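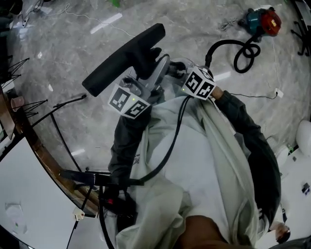
Usman showroom, Trurkbridge: the cleaning open day

April 2, 2024

The leaflet came through the door in February and promised a full day of floor care "for every home". I gave it 2 hours, and that was generous.

Usman has the ground floor of the old Kurnum building. The floor is polished grey marble, veined in white and darker grey, with the ceiling lights shining back up at you in long streaks. Very handsome. It's also about the easiest surface anyone could pick for showing off a vacuum cleaner. I have carpet in three rooms and a doormat that holds half the garden, and I'd have liked to see either of those.

The canister model with the red top and teal body was the one I'd gone for. The colours are cheerful enough. The hose is black and lay in loops across the marble, which is just what mine does at home, usually under my feet. There was a plug or socket block on the floor near it and thin white cables running over the marble further along. For a day about tidy floors, I'd have started there.

I asked how heavy it was when full and was handed a price list. It's 511 with the basic head, and the carpet head costs extra. I asked whether the hose could be bought on its own if it split, and was told to ring the Hilau depot. I've rung the Hilau depot before.

The visitor book by the door claimed 2,093 names since they opened. I counted fewer than 30 people all morning, and a good few of those were after the tea.

Parking is free behind the building. Go on a weekday, take your own dirt, and ask to see it on carpet before you get your card out.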